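Hand-Held Gripper Station — Inspection Checklist and Comments
Site: Rostar, ground floor, brick wall room
Station: Table 2
Date: 2019-05-18
Reason for inspection: left gripper failed to release, operator's finger pinched. Station stopped, tagged, inspected, returned to limited use.

What was reported
The operator was picking up a flat item with both grippers. The trigger on the left one was let go and the fingers stayed shut. The operator reached across with the other hand to pull the item free, and the fingers snapped open and then closed on the tip of the index finger. Red mark, no broken skin. Entered in the first aid book as number 2885.

Section A — Grippers

A1. Fingers open fully when trigger is released
Left: FAIL. Right: OK.
Comment: Left stuck on 4 of 50 pulls on the bench. The return spring was seated crooked in its pocket. Spring replaced with a new one from the Otex kit and the test repeated at 200 pulls with no sticking.

A2. Finger pads secure, no lifting at edges
Left: OK. Right: OK.

A3. Trigger linkage free of grit
Left: FAIL. Right: OK, some dust.
Comment: Brick dust in the left linkage. The wall sheds when the tables get pushed against it. Cleaned with a dry brush. No oil, it holds the dust.

A4. Marker cube tight on its mount
Left: OK. Right: loose by a quarter turn, tightened.
Comment: Not a safety matter, but a cube that turns will spoil the tracking for the whole session.

A5. Pull count since last service under 1000
Left: not known. Right: not known.
Comment: The count sheet was last filled in for September. Start a new sheet at zero for both.

Section B — Table and work area

B1. Table stable, does not rock
OK.

B2. Only items for the current task within reach
FAIL.
Comment: Pens and cups keep ending up on the work surface. Cups go on the shelf by the door before the first pull. Written up twice already.

B3. Cables off the tabletop or tied back
FAIL.
Comment: A loop of cable near the front edge can catch a gripper handle or a sleeve. Clips ordered from Mbwambo.

B4. Floor cables covered where people walk
FAIL.
Comment: Cover strip to be laid from the power strip to the wall. Until then, chairs stay on the table side.

B5. Second person keeps clear of the operator's arms
OK.

Section C — Operator

C1. Sleeves close-fitting or pushed up, no rings or bracelets
OK on the day.

C2. Operator knows what to do when a gripper sticks
FAIL.
Comment: The instruction card covers dropped items and lost tracking. It says nothing about a stuck gripper. New wording is below and goes on the card today.

If the fingers do not open: stop. Rest the gripper and the item on the table. Take your hand off the trigger and call the second person. Use the plastic wedge to part the fingers — never your own hand.

C3. Plastic wedge at the station
FAIL, missing. One taken from the Roltska station, replacement requested.

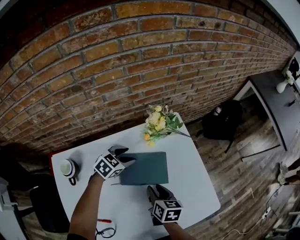
Zahira Ginting
Equipment Safety Inspector

Flat items such as the dark board are the hardest on the finger springs, as the operator has to squeeze at a corner or an edge and hold. Until the new spring has a full week on it, use the left gripper on board tasks for no more than 50 pulls, then check A1 again.

Open items
A5 new count sheet — operator on shift
B3 cable clips — Beat Lüthi
B4 floor cover strip — Beat Lüthi
C3 second wedge — Beat Lüthi

Old left spring is bagged and labeled in the parts drawer. Please leave it there, the supplier has asked to see it.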